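Boletim da Liga Dizon, secção de jogos para telemóvel

O que muda na nova temporada de Milla

Caros leitores, como muitos de vós já sabem, a actualização grande de Milla chegou aos telemóveis na semana passada, e desde então recebo mensagens todos os dias. Vou tentar responder às mais frequentes neste número. Peço desculpa se o meu português não é sempre perfeito, jogo em três línguas e às vezes misturo os termos.

Primeiro, a energia. Antes desta versão, a barra de energia enchia até 44 pontos e depois parava. Quem dormia oito horas acordava com a barra cheia e perdia o resto. Agora os pontos que sobram vão para um frasco de reserva, que se pode abrir uma vez por dia. O frasco guarda até 200 pontos. Para quem joga só de manhã e à noite, esta mudança é muito boa, porque permite fazer a masmorra longa de uma só vez.

Segundo, a cidade de Dorneck. Ela abre no nível 11 da conta e tem o mercado, a forja e a torre dos contratos. Aconselho que não gastem as moedas azuis no mercado nos primeiros dias. Os preços lá sobem com cada compra e só voltam ao normal depois da manutenção. A forja, pelo contrário, tem sempre o mesmo preço, e os materiais para o primeiro escudo encontram-se todos na floresta ao lado.

A questão que divide mais o nosso grupo é a nova regra das equipas. Nas batalhas de guilda já não é permitido usar o mesmo herói em duas equipas seguidas. Para os jogadores antigos, que têm muitos heróis treinados, isto não é grave. Para os que começaram há pouco tempo, significa que a segunda equipa entra quase sem defesa. Na minha guilda perdemos as duas primeiras batalhas exactamente por este motivo, e uma delas contra adversários que no mês anterior tínhamos vencido com facilidade.
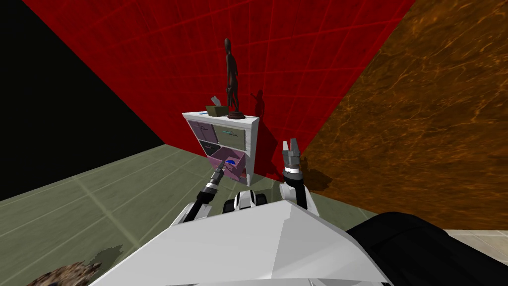

Lenuța Văduva escreveu que não concorda comigo neste ponto. Na opinião dela, a regra é justa, porque antes toda a gente levava o mesmo curandeiro em todas as equipas e as batalhas eram iguais umas às outras. Ela recomenda treinar um segundo curandeiro só até ao nível médio e dar-lhe o melhor anel disponível, e diz que com isto a sua guilda subiu 2 divisões. Experimentei o conselho no fim de semana e devo admitir que funciona melhor do que eu esperava, embora o custo em livros de experiência seja alto.

Para quem quer seguir este caminho, deixo a ordem que usei. Começa-se pela habilidade de cura em grupo, e só depois se melhora a resistência. A terceira habilidade pode esperar, o efeito dela é pequeno enquanto o herói não recebe a segunda estrela. Os livros verdes da arena chegam para quase tudo. Guardem os roxos, que vão fazer falta na montanha de Brestness.

Sobre Brestness ainda sei pouco. O guardião da terceira porta muda de elemento quando fica com metade da vida, e uma equipa só de fogo não passa. Levei dois arqueiros de gelo e um guerreiro pesado à frente, e cheguei ao cofre com um único herói vivo. Se alguém conseguiu com uma equipa mais barata, por favor mande-me a composição, que eu publico no próximo número.

Há também alguns problemas conhecidos. Em telemóveis mais antigos o jogo fecha quando se abre a lista de amigos durante um combate. O prémio diário aparece às vezes duas vezes no ecrã, mas só é entregue uma. O chat da guilda apaga as mensagens com acentos, o que é bastante incómodo para nós. Até haver correcção, escrevam sem eles.

O torneio interno da Liga fica marcado para Setembro, como no ano passado. As inscrições fazem-se com Horacio Palma, pelo correio da Liga, e cada guilda pode apresentar uma equipa principal e uma de reserva. Indiquem por favor o nome do jogador tal como aparece no perfil, com maiúsculas e minúsculas certas.

Lauri Partanen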